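Zesteser Parts Handling Project
Progress report to the Costa fund, 7 November 2021

We're very pleased with how this period has gone! The teaching station at the Zorkow site is up and running, and the kitting team has now recorded 2,043 demonstrations toward the 2,550 we promised in the grant plan. The remaining ones are mostly small-parts work, which goes slower.

The biggest change has been in who does what. In February the recordings were all made by engineers. Now the people who pack kits for a living make them, on paid shift time, and they have plenty to say about how a box ought to be handled. Mirko Rizzi from the packing line rewrote our task list almost from top to bottom, and it's a much better list for it.

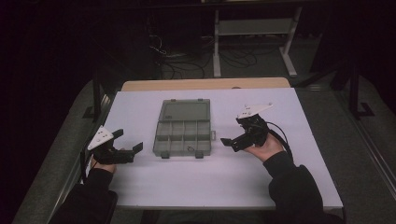
Organizer box task at the teaching station, with a handheld gripper on each side of the closed box.

Closed boxes with latches are still the hard part – operators tell us they miss the feel of their fingertips, and two-handed tasks tire the wrists. We have shortened recording sessions and added a break between task sets. Lighter grips are on order from Skalelano.

Staff training stands at 92 hours out of a planned 116. Several packers have asked about moving into robot supervision when the first cell opens, and we'd love to say yes to all of them. Pay grades for that role aren't settled yet, and we'll send the draft along with the next budget sheet.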